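Datasets > Student projects > Table clearing

Tagged: bimanual, kitchen, teleoperation, student club

# Flarnance table set

This is the data card for the table clearing recordings of the Flarnance robotics club. Please read it before you train anything, because some of our labels are not the usual ones.

## Task

A meal is left on a serving tray. Two arms, driven by one student, should move the dishes to the grey dish rack on the right and deal with the leftovers. The food is part toy and part real: the carrot is a toy, the rice is rice. We chose rice on purpose. It goes everywhere, and a policy that has seen only clean tables behaves badly in a real kitchen.

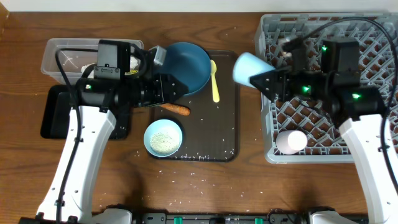
Head view. Right gripper with a cup over the rack, left gripper at the teal bowl.

## Contents

The release has 231 episodes, recorded by 3 students on the same table. Each episode has a head camera stream, two wrist streams, the joint positions and a short text instruction in English. In 52 episodes the operator made an error and corrected it. We kept these, and they carry the flag `recovery`.

## Leftovers

Some layouts include liquids and paper towels. Coloured liquid is easier to find in the video than clear water, so we used pink and blue. The bowl with the towels is labelled `waste_bowl` in the instructions, whatever its colour looks like under our lamps - the head camera is not colour calibrated.

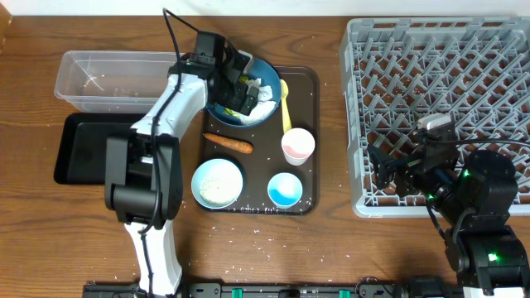 Umesh Bansal objected to the label `waste_bowl` when he read the draft. In his opinion a bowl is a bowl, and the name should not tell the model what is inside it. He would like to see plain object names in the next version, with the contents in a separate field.

We agree with the second part, and a `contents` field is planned for June. The old label will stay available so that results can be compared.

## Wrist cameras

The wrist streams are the better source for the state of the rack. From the head, an arm often hides the prongs. Cups count as placed if they stand upside down or lie on their side inside the rack, and we do not ask for neat rows.

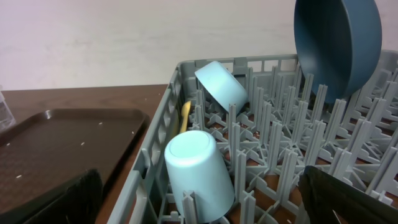 Wrist view. Two light blue cups in the rack, bowl on its edge at the back.

## Known problems

- Loose rice on the table is not labelled.
- The two wrist streams can be late by 2 frames against the head stream.
- The position of the rack changes very little between episodes.

## Use

Free for teaching and for club competitions. If you publish results, please cite the club and the version date.

Version of Feb 16, 2025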